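Small shares safety check: Massawe
Filled in by Naa Nartey, 2025-03-04

I go through the same list every time I'm tempted by a small company, and I put my comments under each line so I can come back in October and wince at them. Massawe sells kitchenware and table linen from its own shops, and I'd be putting in £500, so please keep that in mind before you write to tell me I'm fussing over pennies.

1. Have I read the last full-year report, notes included?
Yes. Took me two evenings. The front half is all smiling talk about "the journey", and I skipped most of it. The notes are where the leases live, and there are a lot of leases.

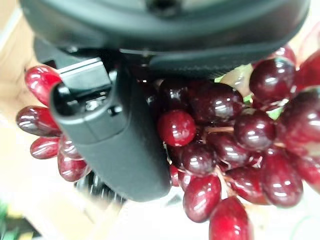 I'd still like to know why the rent on the two biggest shops was lumped in with "other property costs" this time when it had its own line last year. I've emailed to ask. No reply yet, so this one gets a tick with a question mark.

2. Is there enough cash to get through a bad winter?
Just about, I think. They have an overdraft they haven't touched and a loan that doesn't fall due for a good while. Stock is up, though, and I never like seeing stock go up faster than sales – somebody has to buy all those tablecloths!

3. Who owns the big stakes?
Vulo holds the largest slice and has a seat on the board. Kuluvano came in later with a smaller one. My friend Kipchumba Lema reckons a large holder is a comfort because they won't let the thing sink, and I reckon a large holder is lovely right up to the day they want the rest of it on the cheap.

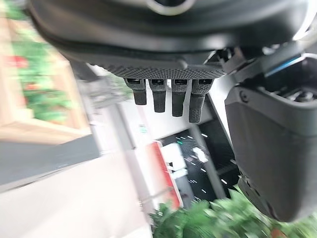

Kipchumba and I have been having this argument for years, by the way, and he did very nicely out of the last one, so weigh that as you like. Marked as "watch".

4. Could they issue new shares and water mine down?
They could. The resolution went through at the last meeting with hardly a murmur. If they do it, I want to see whether little holders like me get offered any, and at what price. Not a fail, but I've underlined it twice.

5. Do customers get their money back in reasonable time?
A bit of homework I do myself. I ordered some napkins and sent them back, and the refund landed in 7 days. Pass. (I kept the nice blue ones.)
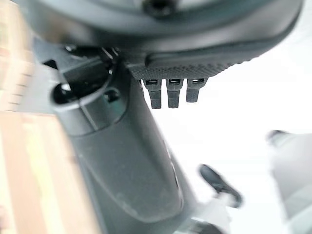 6. Do suppliers get paid?
Standard terms are 90 days, which seems long to me for small makers. Nothing in the report about disputes. Half a tick.

7. Can I buy and sell without the spread eating me alive?
I asked Prirkeck, where I have my account, for a price both ways. Wider than I'd hoped. On a purchase this size I can live with it, but I'd have to hold for a decent stretch before I was back to level.

8. Am I spreading things about?
Mostly, yes. I've got too much in shops already and hardly anything in food, so I'm reading up on a fruit importer next and may put £200 that way instead of topping up here.

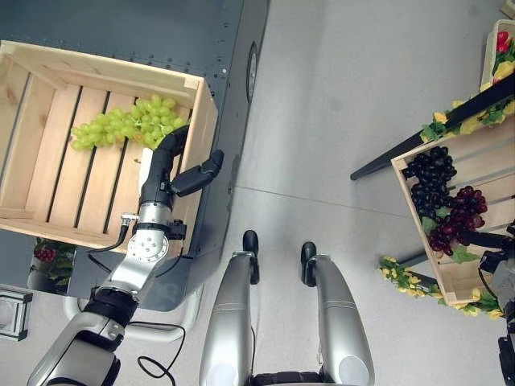 Green grapes in a slatted wooden crate

9. Would I be all right if it went to nothing?
Yes. Cross, but all right.

Result: go ahead with half, hold the other half back until I hear about the rent line. Items 3 and 4 to be looked at again after the half-year figures.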